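The gripper on the marble table, part two

May 2, 2018

In my last post I wrote that the arm was moving but the hand was not good. Some readers asked me what "not good" means, so today I try to explain it better. I am sorry for the delay. My daughter had school exams and the evenings were not free.

First, a short summary for new readers. I am building a small robot arm in a shared workshop called Lataren, where I rent a shelf and one end of a table. Kam-wah Yang built most of the base with me. The arm should pick up small objects from a table and put them into a box. It sounds easy when I write it. I have worked on it for 9 months.

The first hand had two fingers cut from aluminum. They were nice to look at, but smooth, and everything round escaped from them. I tried rubber bands, then a piece of bicycle tube, then glue from a hot gun. The glue was the best of the three, but it came off in one week. So I made new fingers, wider and black, and I changed the little motor for a stronger one. The motor is from a shop named Plallard, who sent me the wrong horn two times and then the correct one without asking for money.

I also moved the camera to the wrist. Before, it was standing on a tripod beside the table, and the arm was always covering the thing it wanted to take. Now the camera looks over the fingers and sees what is in front of them.
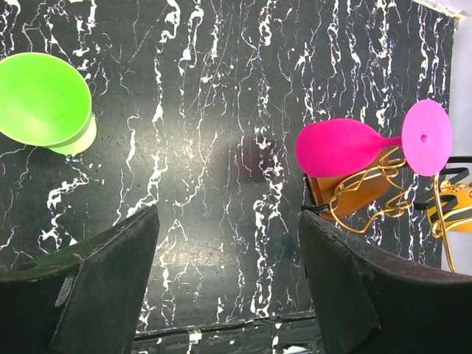 View from the wrist with the fingers open. The green cup and the pink glass are on their sides, with the wooden block and gold wire at the right.

I did not think enough about the table surface. The black and white pattern is pretty, but my program finds objects by looking for edges, and white veins have very many edges. On the first evening it found 27 objects and most of them were only lines in the marble. Rochelle Blackwood told me to forget the edges and search by color. She was right. Lime green and hot pink do not exist in the marble, so now these two are found almost every time. Brown wood is more difficult and the gold wire I have given up for the moment - it is too thin and it shines differently in each position.

There is still the problem with the light. When the lamp makes a pale spot on the table, the colors near it become weak. I moved the lamp to the side, and it became better on the table but worse on shiny things.

Then came the closing of the fingers. My old program closed them until the motor stopped, and this was bad for the motor (it became very hot, and once I could smell it). Now I read the current and stop when it goes over a limit. For a thick object this is simple. For a thin one the fingers are almost together when they touch it, so a small mistake in the zero position is already too much. I spent two evenings on the zero position only. In the end I close the fingers with nothing between them, I save this number, and I do it again each time I turn on the power. 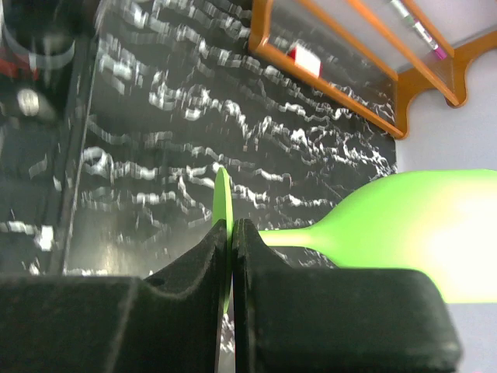

With thin pieces I also had to make the approach slower. If the arm comes down fast, the wrist shakes a little at the end and the tips arrive beside the piece. I added a pause before closing. Pui-shan Yang, who is 12 and has no patience, thinks the pause makes the robot look sleepy. I keep it anyway.

Large smooth things lying on their side are a different matter. The fingers can push them and then they roll. I think I should take them from the narrow part, but the program does not know which part is narrow. It knows only the middle of the color, and on a cup the middle is a bad place. Gadisa Gebru sent me a short piece of code that finds the long direction of a shape. I have read it and I understand maybe half.

What I want to do before June:

Make a cover for the cable at the wrist.
Try Gadisa's code with the green and pink things.
Print the right finger again with a lower edge.
Ask at Lataren if I can leave the lamp fixed to the table.

If somebody has experience with reading the current of small motors, please write to me in the comments. My numbers jump very much and I take the average of many readings, but this makes the stop late. I would be glad for a better way.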